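Análisis | Robótica doméstica | Manipulación

Pinza Esero de dos dedos: recogida de objetos blandos

Probamos durante enero la pinza Esero en tareas de orden doméstico: meter y sacar textiles y objetos de pelo de cajas, bolsas y cestos. Primero se usa en mano, para registrar la maniobra, y después se monta en el brazo Anotbridge, que la repite sin operador.

Los dedos negros, anchos, agarran bien las piezas compactas. Con fibra suelta el contacto es peor definido: el mechón se abre, invade la cara interior de los dedos y tapa parte de la zona útil a la cámara.
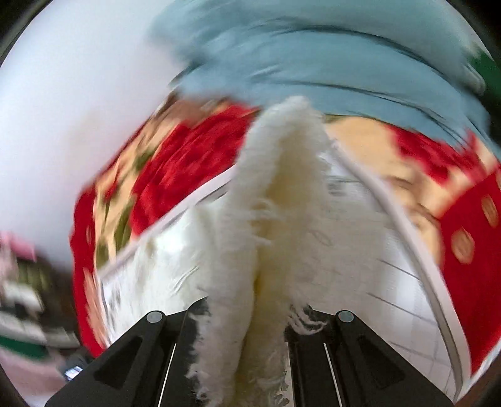
Resultados

De 557 intentos autónomos, 497 terminaron con el objeto en su destino. Zoila Correa revisó los fallos uno a uno: 46 corresponden a enganches entre dos piezas blandas en contacto, y el resto, a cierres en vacío. El control de fuerza no distingue entre una prenda y dos.

Limitaciones

El ciclo es lento frente a una persona y el recipiente debe estar abierto y quieto. Tetsuya Onishi repitió la serie con bolsas sin rigidez y abandonó pronto: la boca se cierra al primer roce.

Valoración

Válida para laboratorio y para clasificación textil supervisada. Para recoger una habitación sin vigilancia, todavía no. El firmware 2 mejora la apertura, no la percepción.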